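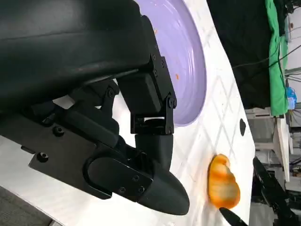
## Soil sample swap, spring round: where we are

Hello all,

I promised a proper update in April and then let the weeks get away from me, so please forgive the length of this one. Get yourself a cup of something.

The first batch of garden soils has been through the sequencer, and the short version is that we have 3,858 separate bacterial types in the table after cleaning. I was expecting fewer! The Stitumcombe allotments account for a lot of it, which won't surprise anyone who has seen how much compost goes into those beds. The Kurkudik samples were thinner, partly because that soil is so sandy and partly (I think) because three of the tubes sat in my kitchen refrigerator longer than they should have. My fault entirely, and they're flagged in the sheet so you can leave them out if you like.

We have 125 samples logged so far, and there is room for more before the next run. If you still have tubes at home, please send them in the padded mailers with the lid taped down. Two came open in the mail last time, and I spent a happy hour picking dirt out of the labels. Pencil on the labels, please, no ballpoint. And do write the depth on the form. "Pretty deep" is charming but I can't enter it.

Now, the question I've been chewing on is the read cutoff. We had a nice long back-and-forth over the winter about how many reads a sample needs before we trust it, and I don't think we ever settled it. I had been leaning toward 3,000, mostly out of habit from my old job, where we had money to be picky. With our little budget that would throw out most of Kurkudik and a good slice of the Mercado roadside set, and I'd hate to lose the roadside set when people stood out in the rain to collect it.

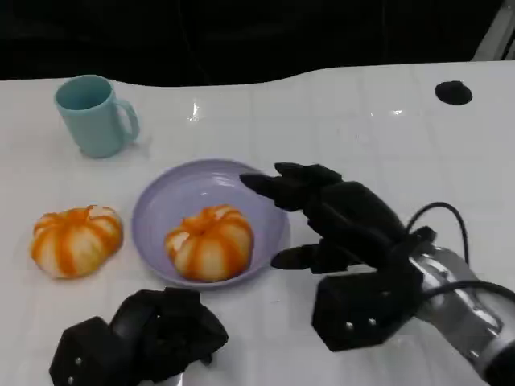

Hertta Räsänen wrote:

> I would not go so high. In the Mercado tubes the curves are already bending over well before 1,000 reads, so a cutoff of 700 keeps nearly everything and we only lose the rare types, which we can't say much about anyway. What worries me more is the blanks. Two of them have the same handful of species as the kit blanks from last year, and one of those species also turns up in the Stitumcombe beds. Is it in the soil or is it in our water? I would rather fix that before we argue about depth.

Thank you, Hertta, and yes to all of it. I went back to the blanks last night with the printout spread over the rug, and I see the same thing you do. The one that bothers me is the little Ralstonia, because it is a perfectly respectable soil organism and also a notorious hitchhiker in lab water. I could talk myself into either answer depending on how tired I am.
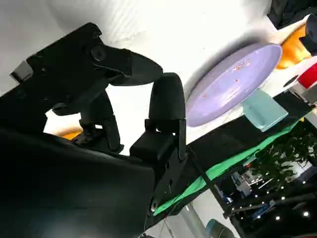
So what I'd like to do is run four more blanks in the next round, two with the old bottle of water and two with a fresh one, and hold the Stitumcombe results back until we've looked at them. It costs us four wells. I think that's fair. If the old bottle lights up and the new one doesn't, we'll know, and I'll pour it down the sink with some ceremony.

As for the cutoff, let's go with 700 for now and put both versions of the table in the shared folder, so that anyone who prefers the stricter one can work from it. I'll name them clearly this time. (Sorry again about "final_final_new".)

A few odds and ends:

- The Skinitico people have asked whether they can join with some peat cores. I said yes, provided they use our form. Peat is awful to extract from, so any tips are welcome.
- I'm short on bead tubes. If you have an unopened bag, write to me off list and I'll cover the postage.
- The pH strips in the last kits read a bit high. Test yours against plain vinegar before you trust them.

If you disagree with any of this, please say so on the list and not just to me, as I do forget to pass things along.

Warm wishes, and thank you for all the digging,

Shoshana Schumacher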